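Old newsletter back issues, keep or bin?

kholst
Clearing out the club cupboard at Hjaltested. We have the electrical trade mag Susier going way back, plus our own newsletter. Shelf is full. I say scan the covers and toss the rest. Anyone object?

vibeke_b
Yes, me. Scans of covers are useless, the letters pages are the good bit. Which ones do you have?

kholst
Didnt list them all.

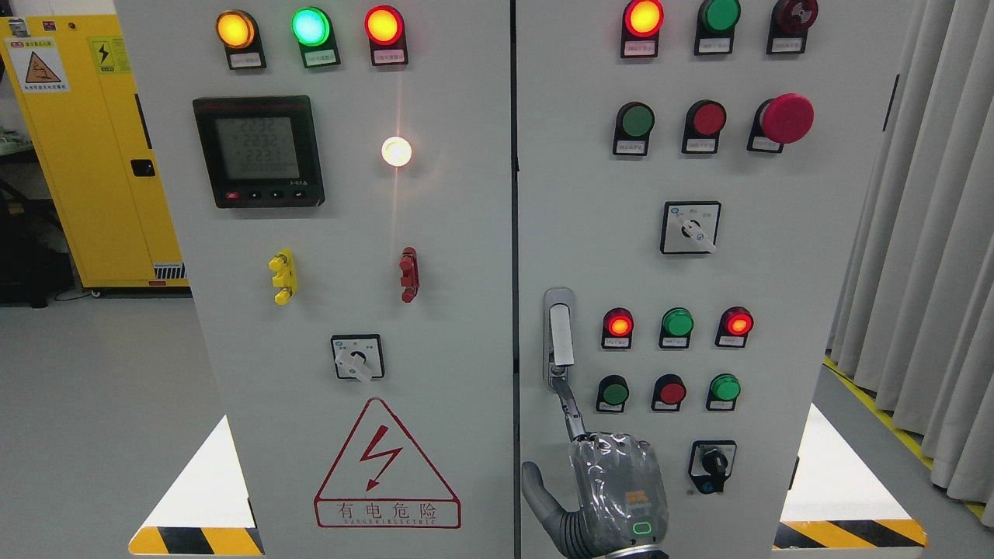 That's as far as I got before lunch. Paper is in good shape, staples are rusty.

troelsf
Toss. Had 196 of them in my garage, opened maybe two in ten years. Mice loved them.

vibeke_b
Mice are not an argument Troels

sanziana
Ask the library first? Ours took a full run of Beltness catalogs, no charge, they even came with a van. They did want them in order tho. Took me all of December.

troelsf
Library here said no. They said no to everything, even the Driteck manuals.

kholst
Ok so how do you sort them. By year or by volume? The volume numbers jump, one year has two vol 12s.

sanziana
Year, then month. Ignore volume. Pencil the year on the spine, never pen. Magazine boxes not plastic bags, bags sweat.
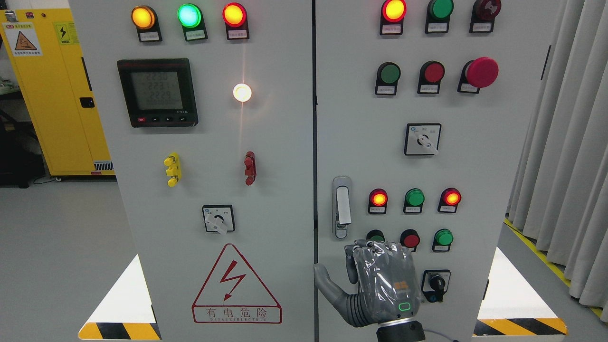
And take the staples out of the rusty ones first, thin butter knife, go slow. Did about 100 that way and tore three.

mikkel_bach
Disagree on year. Indexes all go by volume, you will never find anything. Just mark the two 12s as 12a and 12b

vibeke_b
Agree w Mikkel. Kaj pls dont bin anything yet, I can come by after 4 and take the letters ones at least

kholst
Fine. Bring boxes, I have none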